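Sailing the Liline with us: your questions

I get the same emails every spring, so I finally typed up my answers. If yours isn't covered, write to me and I'll add it (I do read everything, just slowly when we're out on the water).

What kind of boat is she?

Liline is a 37.1 foot sloop, or 371 inches shorter than people imagine when they hear the word yacht. Okay, my math is terrible, but you get the idea. She's cozy! She sleeps five if two of them like each other.

Do I need any experience?

None at all for the day sails. For the Birasum crossing I'd like you to have spent at least one night on a boat before, any boat, so you know how you sleep with the thing moving under you.

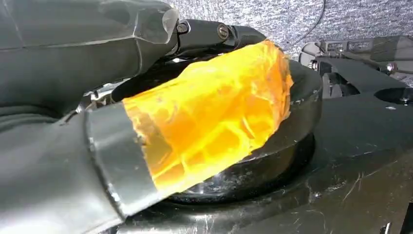
BOOKING AND MONEY

How much is a day sail?

It's $139 a person, lunch included. The crossing is $2,000 for the whole boat, and you can split that however you want among yourselves. I take a $100 deposit on either one and you get it back if I'm the one who cancels.

When do you go out?

May through September. Day sails leave Flimbridge at 8:30 in the morning, and I mean leave, so please be on the dock by 8. The tide over the bar doesn't wait and we draw just under six feet.

What if the forecast is bad?

I make the call the evening before and text everybody. A bit of rain, we go. Anything over 25 knots with wind against tide and we stay put, drink coffee and pick another day.

Can I bring my dog?

Small dogs, yes, if they have a life jacket with a handle on top. I've had to use that handle twice.

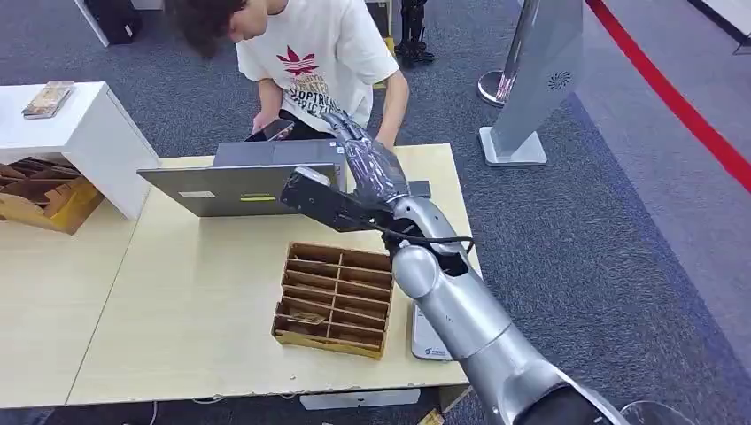

What should I wear on my feet?

Soft shoes with pale soles that won't mark the deck. Old sneakers are fine. Bare feet look great in the brochures, but there are cleats everywhere and a stubbed toe will spoil your afternoon.

Will I get seasick?

Maybe! Eat a real breakfast, skip the greasy stuff, and take your pill an hour before we leave, because once you feel green it's too late. Sitting at the wheel and steering helps more than anything I know. Yusof, who crews for me, still gets queasy on the first trip of the season.

Is there a bathroom?

There is, up forward, with a hand pump. I show everyone how it works before we cast off. Nothing goes in it except what you've eaten first and a little paper.
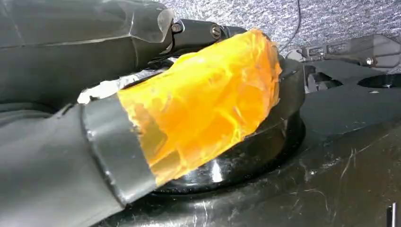 Jannik Fröhlich

One more that came in on Saturday, about life jackets. We have them on board in all sizes, kids' included, and you wear one whenever you're on deck. I wear mine too. If you own an inflatable one and prefer it, bring it along and let me check the cylinder before we go.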